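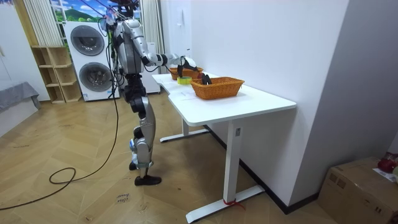
Week four of the Plostville summer robotics club, and I am completely hooked! I signed up in June thinking I'd solder a few wires and go home, and now I lie awake thinking about wrist angles. Our group has the sorting task, which sounds easy until you try it. The big job is getting the hand to come down over the front orange basket without bumping the rim, and So-yul Wi has been tuning that reach all week. She moves a number by a hair, we run it, she moves it back.

My part is the logging. I have 138 runs written up so far, in a spreadsheet that Seo-ah Shim says is ugly (she's right, but it works). The dropped items are my favorite rows - I wrote a little note for every one, and when I sorted them by arm speed the pattern jumped right out. Slower on the way down, faster on the way back. We changed it the same afternoon and I may have yelled.

Next up is the drawer task, and then the demo on 19th July, where each group gets 16 minutes. Seo-ah wants to do the talking, thank goodness. If you're near Plostville, come by and say hi - I'll be the one holding the laptop!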